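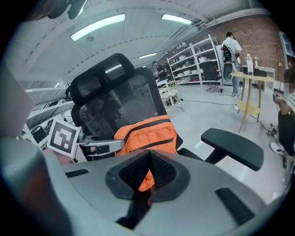

From: Johanna Lanz
To: Wisasum project list
Subject: Re: Demonstration counts and marker loss

Dear colleagues,

Thank you for the questions sent to the list. I reply below the quoted passage.

Ottilie Kälin wrote:
> The March summary gives 3,137 demonstrations recorded with the
> hand-held gripper, but the training table lists only 2,309. Could
> the group state how the remainder was excluded? I would also like
> to know whether office rooms were treated separately.

The lower figure is correct for training. A demonstration was removed when the gripper's position could not be recovered for its full length. Most removals occurred while the operator was turning. No demonstration was removed on the basis of task outcome.

Office rooms were not treated separately in the first run. They account for 1,371 of the retained demonstrations. Chairs remain a difficulty: a square marker placed beside an armrest is easily lost from view when the gripper moves past the backrest, and mesh backs give the tracking few stable points.

In the second run, Alois Aebischer held out 33 office demonstrations and tested the position estimate with and without the marker. The estimate with the marker was better in slow approaches. In fast ones we found no clear difference, and we do not claim one in the report.

The revised table will be sent to Plundville with the next draft. Corrections should reach me before then.

Yours sincerely,
Johanna Lanz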